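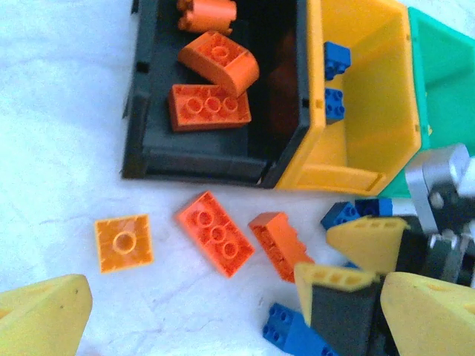 Market stalls need a price board

I have shopped at the Brekent food market most weeks for eleven years, and I still can't tell you what half the stalls charge. The food is good. The bread stall is the best in the district, and there is a woman selling stuffed flatbreads whose queue starts before she has lit the griddle. But on any given morning I would guess that fewer than half the traders have their prices where a customer can read them, and I think the market should make it a condition of having a pitch.

At present the rules say only that traders are "encouraged" to show prices. I asked Rochelle Ormsby, the market manager, whether she had thought of going further. She said it comes up each year when pitches are renewed and that each year enough stallholders object for it to be dropped. Their objections are worth going through, as some of them are fair.

The first is that prices change. A trader who sells fish or soft fruit may pay one price in the morning and a different one two days later, and does not want to be held to a printed sign. I accept that. But a chalkboard costs very little and can be wiped with a sleeve. The greengrocers at the Kanberg end manage it with bits of card and a marker pen, and they have more lines to price than anyone.

The second objection is that a price puts people off before they have tasted anything. Delwyn Katene, who makes the smoked sausages and the pork pies, put this to me more strongly than anyone. His pies are dear. He knows they are dear, and he knows why: the meat, the pastry made with proper lard, the hours. If a passer-by sees the figure first, he says, they walk on. If they get a piece on a cocktail stick and a bit of conversation, they buy two.

I believe him, and I have been that customer. I also know what happens to the people who don't buy two. They take the sample, ask the price, hear it, and then have to find a way of leaving. Some of them buy the smallest thing on the table out of embarrassment. Quite a few decide not to stop at that stall again, and the trader never finds out. My neighbour does her whole shop at the supermarket for this reason. She isn't poor and she isn't mean. She has a set amount to spend on food in a week, and she wants to know where she stands before somebody hands her a piece of cheese.

When I took her round the market in August, she bought from four stalls. All four had boards up. She didn't go near the others, although two of them would have been cheaper than where she ended up. I know that only from having bought there before.

Then there is the matter of different people paying different prices. I don't want to accuse anyone, and I doubt it happens often. But I have stood behind a couple who were plainly on holiday and heard them charged more for the same tub of olives than I was charged two minutes later. It may have been a slip. With a board up it could not have been anything else, and the stallholder would have been spared my wondering about it.

The third objection is the look of the thing. The market spent money on the new awnings and would like to keep the place handsome. Fluorescent stars and curling bits of cardboard would spoil it, some say. I have some sympathy, but the answer is for the market to supply the boards. One slate per pitch, all the same size, hung from the front rail. There are 30 pitches. Even if the market bought good ones, it would come to less than it spent on the bunting.

The last objection came from a trader who asked me not to name her, and it is the one I find hardest to answer. She said that once prices are up, people compare them, and that she can't win a comparison with someone who buys in from a wholesaler. She bakes everything herself in a rented kitchen. Her fruit cake is beside a stall selling fruit cake at 3 pounds less, made in a factory and taken out of its wrapper.

That is a real problem, but hiding both prices doesn't solve it. Her trouble is that customers can't tell the two cakes apart. If the board said where the cake was made as well as what it cost, she would have the advantage she has earned. I would like to see both on every stall – price and place of making, in plain words. "Baked by us in Harms" is enough. Anyone who would rather not write that down has presumably got a reason.

I have seen it work elsewhere. The Saturday-style market at Fliria brought in price boards when it moved under cover, and the traders I spoke to there had mostly forgotten there had been an argument. One said the main change was that he answered fewer questions and served more people. Another still disliked the rule and kept to it anyway. The market was full when I went, though it was raining and people may have come in for the roof.

I don't think a rule needs heavy enforcement. A word from the manager the first time, a letter the second, and something on the file when the pitch comes up for renewal. Sampling can carry on just as it does now. Delwyn can still hold out his cocktail sticks, and I will still take one. The only difference is that I'll know what the pie costs while I'm chewing.

Pitch renewals are discussed in the autumn, and customers are allowed to send comments in writing to the market office. Very few do. If you shop there and have an opinion either way, it would be useful to send it. If you used to shop there and stopped, that would be more useful still, and please say which stalls you walked past.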